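We use cookies to remember your settings and measure traffic. Accept / Manage preferences

Workshop notebook
Wednesday, July 18, 2018
Melati Harahap

Sourdough crumb problem, continued from the June pages. Zuleica wants the Willasgate flour sorted out before the next order goes in, so all of today went on absorption.

Started from the old formula: 700 g flour, 3 percentage points less water than the Catero formula, salt at 2 percent, starter at 20. Flour is the new sack, lot 1426. The dough was slack after the second fold and would not hold a dome in the tub. Same formula with the end of the old sack gave a dough I could pick up in one piece. Starter for both came from one jar, fed last night and split this morning, so I am ruling out the starter for now.

Wash test on both flours, by hand, in a bowl of cold water. Gluten ball from lot 1426 was smaller and tore early when stretched. Old sack stretched to a thin sheet before it went. This is a crude test and I would not put a number on it. Kereama mill sheet gives protein for both lots and they are nearly the same, so whatever is different is in the quality of the protein or in the enzymes. Have asked them for the falling number. Sheet has a blank where it should be.

Dropped the water on the second batch. Held back part of it and added it with the salt after a 40 minute rest. Better. Dough came together sooner and did not weep at the edges of the tub. Folds at 30 minute intervals, stopped folding when it resisted. Bulk was cut short because it was moving faster than expected. Room was warm by the afternoon and I did not correct for it, which I should have. Next time cool the mix water and write the dough temperature down at each fold. The June pages have no temperatures at all, so they are not much use for comparison. 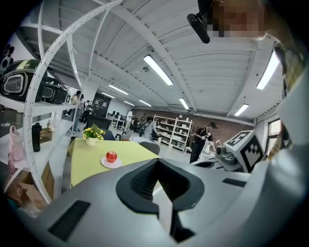

Scaled loaves: weighed one at 393 g after baking, the small tin. The free-standing one from the slack dough spread flat and has a tight line along the base. Loaf from the reduced water batch has better height but the crust colored too fast, darker on the left side. That would fit a high enzyme flour (extra sugar in the dough), but the left side of the oven also runs hot, so it proves nothing yet. Rotate halfway through next time and see if the color evens out.

Crumb on the reduced water loaf slightly gummy when cut. Cut it too soon. Leaving the other one until tomorrow morning before judging.

Zuleica's note from the Novville bake: she had the same spreading with this lot and fixed it by using less starter and a longer, cooler bulk. She did not change the water. Worth separating the two. If cooler bulk alone fixes it, then the absorption is fine and I have been chasing the wrong variable.

To do:
- repeat with original water, starter at 10 percent, bulk in the cool cabinet
- repeat with reduced water, starter at 20, same cabinet
- old sack as control, if there is enough left for a full batch
- check the scale against the brass weight, it drifted when the tub was left on it
- chase Kereama for the falling number
- new labels for the tubs, the marker comes off with condensation

Do not blend the two sacks until the control is done. ZB please initial if you take any of the old one.

Get workshop notes by email. Enter your address to subscribe. You can unsubscribe at any time.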